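About Masson Street School of Lettering

Pens, brushes, ink and a lot of scrap paper since we first opened the door.

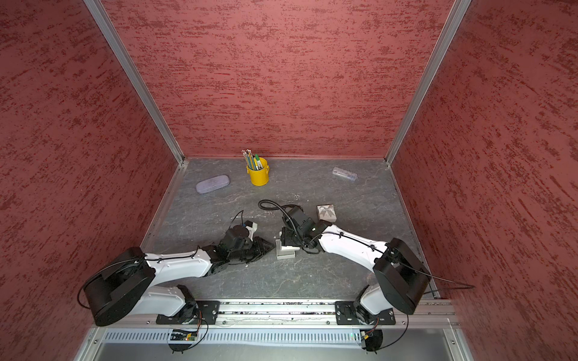
Who we are

We teach people to write by hand, and to do it beautifully if they'd like to! Masson Street is a small lettering and calligraphy school with evening classes, Saturday workshops and a summer session for teenagers. Some of our students come in wanting to address their own wedding envelopes. Some are sign painters who want to get their scripts in better shape. A fair few just got tired of not being able to read their own grocery lists, and we're every bit as happy to see them.

The school was started by Lindsay Kereama and Vaughan Cartwright, who met in a bookbinding class and spent most of it talking about the letter g. (Vaughan still thinks the double-story g is the best shape in the alphabet. Lindsay is an ampersand person.) They taught their first course in the back half of a frame shop, with folding tables and a box of dip pens Lindsay had been collecting since high school. We've moved twice since then, and the box came with us both times.

What we teach

Foundational hand is where nearly everyone begins. It's a round, upright, friendly style written with a broad-edge pen, and it teaches you spacing faster than anything else we know. From there you can go on to italic, which is probably our most popular course, or uncials, or pointed pen. Rhys Donnelly teaches pointed pen and will tell you to slow down, then tell you again.

Keir Swanson runs the brush room. Brush lettering has its own rules and its own mess, and Keir loves both. His beginner class starts with a flat brush and plain strokes on newsprint, page after page of them, and by the fourth evening people are painting whole words and laughing at how good they look. He also teaches casual sign lettering each April, when the weather lets us prop the big doors open and work with enamel.

New this year is a course on numerals. We'd been squeezing numbers into the last half hour of other classes for ages, and they deserve better. Old-style figures, lining figures, fractions, dates, prices on a shop board. If you've ever written a lovely line of italic and then wrecked it with a clumsy 5, come along.

Our classes are small

We keep every group small enough that the teacher can sit down beside you and watch your hand move. So much of lettering is pen angle and pressure, and you can't fix those from the front of a room. You'll get paper, ink and a loaner pen on the first night. Please don't buy a big kit before you start! We'd much rather help you pick two good nibs once we've seen how you write.

Left-handed writers are very welcome. Gonçalo Carrilho, who teaches italic, is left-handed himself and has worked out paper positions for just about every hook, slant and underarm grip going. Ask him about left-oblique nibs if you have a free afternoon.

The library

We have 200 books on lettering, type and manuscripts, plus a drawer of old exercise sheets and specimen cards that people have given us over the years. Current students can borrow two books at a time. The drawer stays here, but you're free to sit and trace from it before class, and lots of people do.

The Long Scroll

Every winter we roll out 60 feet of paper down the hallway and anyone who walks in can add to it. Song lyrics, recipes, the names of dogs, one complete bus timetable in blackletter. Past scrolls are kept in tubes above the coat hooks, and we'll get one down for you if you ask.

Visiting and signing up

Drop in before any evening class to look around and try a pen. Spring enrollment is open now, and the schedule is on the Classes page. Beginners should look for anything marked Level 1.

Page last updated 4 February 2018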